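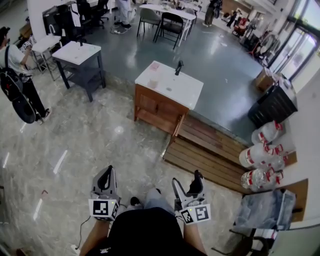 So my laptop finally gave up last week, and by gave up I mean the hinge. Everything else worked fine. The screen lit up, the keys typed, the fan made its usual hair dryer noise, but the left hinge had pulled clean out of the lid and every time I opened it there was this awful crunch of plastic. I'd been ignoring the crunch for months, if I'm being truthful with you all. There was tape involved.

My first thought was to buy a new one. I had three tabs open and one of them was in the cart stage! Then I looked at the price again and closed the lid (crunch) and decided to at least ask somebody what a hinge costs.

The big electronics store out by the highway wouldn't even look at it in person. You fill out a form, they mail you a box, you mail the box back, and then they send you a quote. Their guess over the phone was $300 for a whole new lid with the screen in it, and I told the guy the screen was fine, and he said they don't do hinges, they do lids. Okay then.

So I tried Nelport, the little repair place next to the dry cleaner. I must have driven past it a thousand times. It's one room with a counter, a bench behind the counter, and a wall of tiny plastic drawers that I wanted to open very badly. The owner is Žydrūnas Dambrauskienė, and I practiced spelling that before posting, so I hope I got it right. He turned my laptop over twice, opened it once, winced at the crunch, and asked me how long the tape had been on there. I said a while.

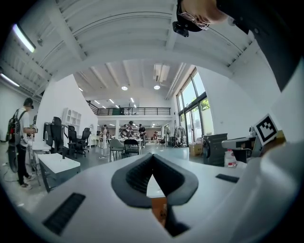

He explained that the hinge itself was okay. What had snapped were the little brass nuts that sit in the plastic and hold the screws, and that happens when the hinge gets stiff and you keep forcing the lid open from one corner. Which I do. I grab it by the corner every single time, usually with a coffee in the other hand. He said to open it from the middle, and to go slow when it's been sitting in a cold car.

There were two ways to go. He could order a used lid shell, swap everything over, and charge me $200, or he could set new nuts into the old plastic with epoxy and loosen the hinge a little for a lot less. He said the epoxy job was ugly but strong, and that I'd only see it if I took the thing apart. I am never going to take the thing apart. Epoxy it was.

Before I left he asked about backups and I did the thing where you look at the floor. He wasn't mean about it. He just said he wouldn't start until I had a copy somewhere, so back home I went, and spent my whole evening copying photos onto an old Flalteck drive I found in the junk drawer — it still works, and it still has my tax stuff from two apartments ago on it. I also found a folder called "new folder new" with nothing in it but a recipe for lentil soup. Made the soup. Pretty good, needs more salt.

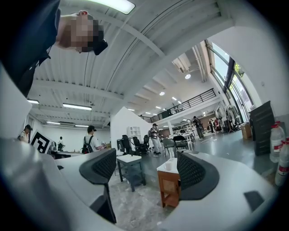 Posted 2022-03-15 in Home & Gadgets
by Cula

Anyway, I dropped it off the next morning and then had to live without it for two days, and wow, I do a lot on that machine. I tried writing this post on my phone and gave up after one paragraph. I paid the water bill on my phone too and somehow paid it twice, so that's a call I get to make this week.

When I went to pick it up, Žydrūnas had cleaned the fan as well. He showed me the fluff in a little bag and it was basically a small gray sweater. The lid opens like it did when it was new, no crunch, and the hair dryer noise is mostly gone. I paid $9 extra for the fan cleaning and would've paid double just for the quiet.

A few people asked about parking when I mentioned the shop before. You can use the lot behind the dry cleaner, but the spots by the wall belong to Grīnberga, the bakery, and they will come out and tell you so. Nelport closes at 7 and there's no appointment, you just walk in with your sad computer. Bring your charger! I forgot mine and had to go back for it.

Next up is the tablet with the cracked corner that the kids swear was like that already. I've put it on top of the fridge for now.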